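Thread, since the shared workshop on Dillisham has asked me to write up what I've been hogging the good bench for. It's a small wheeled robot. It is called Lasia. It is meant to fetch things off tables, and so far it has fetched one sock, off the floor.

Build so far: a secondhand drive base, a single arm with a gripper I printed four times before the fingers met in the middle, and a depth camera on a mast made from a closet rod. The whole thing has the posture of a man looking for his glasses.

The real robot is currently in pieces because I stripped the threads on the shoulder mount. Replacement part comes from a place called Tustwood, which ships when the mood takes it. So all of this week's work is in simulation, on a laptop, next to a pile of very expensive screws.

For the sim I wanted a room with annoying furniture. Kitchens are what everyone uses. I went with a conference room, on the theory that a robot that can survive office chairs can survive my apartment.
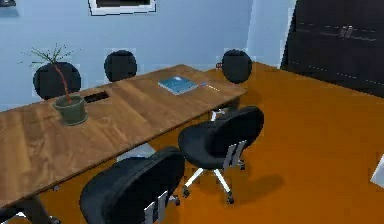
Saavedra Bench Notes
Hobby robot builder, shared workshop regular
June 3, 2024

The orange floor is my doing. I'd set it to a tasteful gray and kept losing track of where the chair bases ended. Now I lose track of nothing and get a headache by lunch.

Target is the light-blue book on the table. Job: drive in, find a gap between chairs, reach over, pick up the book, don't touch the plant. I gave the plant a collision penalty of 100. The book is worth 100 too. You may see the problem. I did not, until the next morning.

With those numbers, knocking over the plant and getting the book comes out even, same as parking by the door and doing nothing. Lasia looked at this deal and chose the door. It sat there for an entire overnight run. I've had coworkers like that.

Bumped the plant penalty to 1000. Now it treats the whole left half of the table as haunted, which is fine by me, the book's down toward the far end anyway.

Next trouble: the chairs. A five-spoke base is a terrible shape. My planner was using one fat cylinder per chair, so as far as it knew the table was walled off. Swapped in 2 shapes per chair, a low disk for the base and a box for the back. Gaps appeared. Planning got slower. The laptop fan now has a personality.

Also the grommet in the tabletop. It's a dark rectangle lying flat, and my book finder is very fond of dark rectangles lying flat. Half a Saturday went into teaching it that a hole for cables isn't literature.

I left the little pen-looking thing beside the book on purpose. Gripper has to come in from the other side or it pinches both. Right now it pinches both.

A few people at the shop asked why I don't just wait for the part and test on the real table. Because the real table has someone's half-finished kayak on it, and the kayak got there first.

Plan for the rest of June: get the shoulder back together, move the chair shapes over to the real planner, borrow an actual office chair from upstairs, and find out how wrong my wheel friction is. My guess is very.

If you've done book grasps with a two-finger gripper and no suction, tell me how you get under the cover edge. I'm currently trying to slide it to the side of the table first and it keeps going over. Parts list goes up once I can stand to add it up.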